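Budget thread, as promised. We've been planning the second two-handed setup for the lab and a few people asked what goes into the number. I'll go through it in order.

Starting point: we have one pair of arms with multi-fingered hands. The arms are fine. The hands are what eat the money and the calendar, so most of this is about hands.

We got quotes from Zenon and Teuber. Zenon is cheaper per hand but sells the wrist cable separately. Teuber includes it. Once you add cables and a spare set, the gap is small enough that I stopped arguing over it.

Cables, by the way. Budget for them as a consumable. A replacement is $478 landed, and that's before anyone's time. I've put four on the sheet for the year and I expect to use them.

Lead time is the other one. Zenon says 48 days from purchase order. Teuber wouldn't commit to a figure in writing, so I've planned as if it's longer.
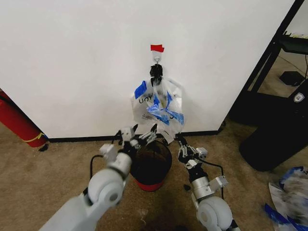 Millton, March

Bag task today. A plastic shopping bag on an adhesive hook, packaging stuffed in it, both hands working up near it. I bring it up for the budget because thin crinkly plastic is the material I'd test any hand on before signing for it. Rigid blocks tell you very little.

Props line: $600 for the year. Hooks, tape, bags, bins, whatever else gets chewed up. Last year I had this at zero and it came out of my own pocket in dribs and drabs. Don't do that.

Sum-yee Yang asked if we could buy one new hand now and the second next financial year. We could, but the discount only applies to a matched pair, and I don't want two firmware versions on one robot. So it's a pair or we wait.

Service contract: Trirnberg will cover both brands, on site. I've left it as an optional line – if the hands come with a decent warranty we'll skip it the first year and look again after that.

Things I still don't have a price for: freight insurance, new carpet, and a proper cupboard for spares. The carpet is stained and I'd like it done before the second setup goes in, while there's still room to move.

Sheet goes to finance in April. I'll add the final split to this thread once they've signed off or sent it back.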